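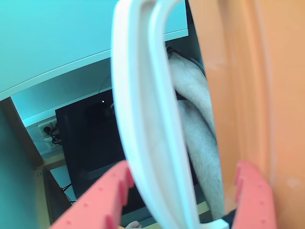
Figure 1. The outlet strip on the wall, with plugs in.

I picked cords for my project because our study room drives me up the wall. Ashraf Abdelaziz did the measuring with me on a Wednesday, and we were on the floor for ages (bring a cushion!). We had 65 dollars to spend and used ten of it, mostly on cable ties from Cutton.

My favourite part was the labels. I wrote a colour code for every cord, then Ashraf lost the key, so we did it all again in plain words like "lamp" and "charger". Way better! We tried three ways of bundling the slack and I'd go with loose loops, even if they look a bit messy.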